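Aligning Two Wrist Streams and a Head Stream Before Training

Part two of the Pultitz notes. Part one covered driver setup and is assumed to be done. By the end of this page you will have one episode file per recording, with three video streams and two gripper pose tracks on a single clock.

What you need

A recorded session with a left wrist camera, a right wrist camera and a head camera. The Pultitz command line tools, installed on the machine that holds the raw files. Enough disk space for a second copy of everything, as the tools never write to the raw folder.

Step 1. Check the raw clocks

Each stream carries its own timestamps, and they do not start at the same value. Run

pultitz clocks --session raw/desk_a

The output has one row per stream: first stamp, last stamp, frame count, mean rate. All three cameras should report 60 frames per second. If one row shows a lower rate, open the gap report before going further:

pultitz gaps --session raw/desk_a --stream left_wrist

Single dropped frames are filled by repeating the previous frame. Any gap longer than 5 frames splits the episode in two. Waqas Tarar wrote the splitter, and it is strict on purpose. Do not raise the limit to save an episode.

Step 2. Estimate the offsets

The offset between two streams is found by comparing motion. For each wrist camera the tool computes mean optical flow per frame. For the head camera it tracks each gripper and takes its speed. The two curves are then cross-correlated over a window of 575 frames.

pultitz offset --ref head --target left_wrist --window 575
pultitz offset --ref head --target right_wrist --window 575

Run them separately. The wrist cameras are never compared with each other, as the two hands may move at different times and the peak is then meaningless.

Flow needs texture. Wood grain, cables on carpet and a straight desk edge all give usable corners. 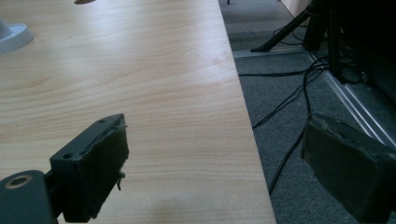 Wrist view with the desk edge between the jaws, and head view with both grippers over the table.

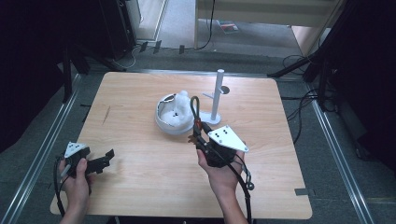
A good result has one sharp peak. Two peaks of similar height usually mean a repeated motion, such as opening and closing the jaws at a steady pace. Pick a different window with --start and try again.

Step 3. Mask the jaws

The jaws stay nearly fixed in a wrist view while the background moves, so they pull the mean flow toward zero. Draw a polygon over each jaw once per device and save it:

pultitz mask --stream left_wrist --out masks/left.json

Then repeat step 2 with --mask. On most sessions the offset does not change, but the peak gets narrower. If the offset shifts by more than 2 frames, trust the masked value and check that the polygon does not cover the object being handled.

Shadows cast by the gripper are a smaller problem. They move with the hand but change shape with the surface under them. Rizwan Shaikh tried masking them as well and the gain was too small to keep.

Step 4. Resample the poses

Pose tracks come in at a different rate from video. Positions are interpolated linearly, rotations with slerp. Jaw width is also linear, clamped to the calibrated range.

pultitz resample --rate 60 --rot slerp --clamp-width

Check the quaternion signs first. A sign flip between neighboring samples makes slerp take the long way round, and the replay shows a full spin of the wrist within one frame. The --fix-signs flag handles this and is off by default in older builds.

Step 5. Write and inspect

pultitz write --session raw/desk_a --out episodes/
pultitz replay episodes/desk_a_000

In the replay, stop at a frame where a jaw closes. The closing should start on the same frame in the wrist view, the head view and the width plot. One frame of error is acceptable. More than that – go back to step 2.

Known issue: replay ignores the mask files and draws the full image. A fix is planned for the September build.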